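Foro Buvenik > Hardware > Torres antiguas

Tema: Pasta térmica seca y apagados a plena carga

fparedes_21
Torre de sobremesa con placa micro-ATX, disipador de serie y pasta sin cambiar desde que se montó. En reposo, 48 °C. Al compilar sube hasta 97 °C y se apaga. Ventilador a 1.234 rpm según la BIOS, sin variación con la carga. ¿Cambio solo la pasta o también el ventilador?

Dirnlow
Si las rpm no se mueven, mira primero el control PWM. Con conector de 3 pines y la BIOS en modo PWM, la curva no actúa. Pasa la cabecera a DC y repite la prueba.

rajput_torre
Discrepo. Con 48 en reposo hay mal contacto entre base e IHS, y la curva es secundaria. Limpia con isopropílico, un punto de pasta en el centro y aprieta los anclajes en cruz.

Dirnlow
48 en reposo no demuestra nada sin temperatura ambiente. En abril, con la torre dentro de un mueble, tengo equipos sanos que marcan eso.

fparedes_21
Ambiente 23 °C, torre fuera del mueble. El conector es de 3 pines, en efecto. En DC sube a 2.100 rpm y se queda en 88 °C. Ya no se apaga.

rajput_torre
88 sigue siendo demasiado para un procesador de 65 W. Cambia la pasta.

hyokoyama
Antes de tirar del disipador, calienta el equipo unos diez minutos y gira la base un poco a cada lado. En zócalos PGA la pasta seca arranca el procesador con el seguro cerrado. Trabajad con la torre tumbada.

fparedes_21
Hecho. Reposo 36 °C, carga 71 °C tras 2 horas compilando. Dejo el ventilador en DC.

Dirnlow
Entonces eran las dos cosas. Lo de apretar en cruz solo vale para anclajes de tornillo, conviene aclararlo.

Comentarios de lectores

Mondell: A mí el cambio a DC me bastó. Bajé alrededor de 9 grados.

Fermín P.: ¿Sirve alcohol de farmacia de 96?
Mondell: Sí, si se deja evaporar del todo.

Contacto | © Foro Buvenik | Volver arriba
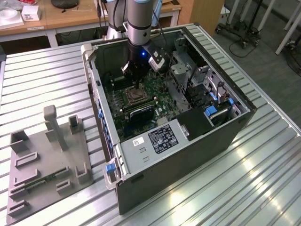 Torre tumbada con el lateral retirado y la placa base a la vista.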